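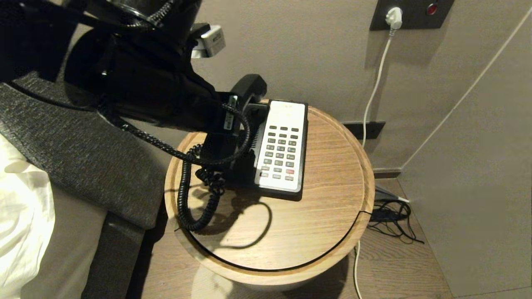
Desk phone, cream front, handset partly off the cradle.

From: Thu Trương
To: Didthorpe Local History list
Date: October 26, 2019
Subject: Re: Old exchange numbers

Corentin Charpentier wrote:
> Does anyone know when the Drollell side of the village stopped
> having its own exchange? My aunt's letters give her number as
> Drollell 200, and the later ones don't.

Corentin,

The parish newsletter for July 1968 says Drollell subscribers were moved on to the Didthorpe exchange that month. Most kept their old number with a 4 put in front, so your aunt would have become Didthorpe 4200. Shops on the main road were given new numbers — the baker's went to 10, which had been the doctor's.

I have not found a printed directory for the years either side. Kalevi Rissanen may have one, as he took the box of papers from the old post office.

If the letters mention the party line, I would like copies of those pages. I can pay the postage.

Thu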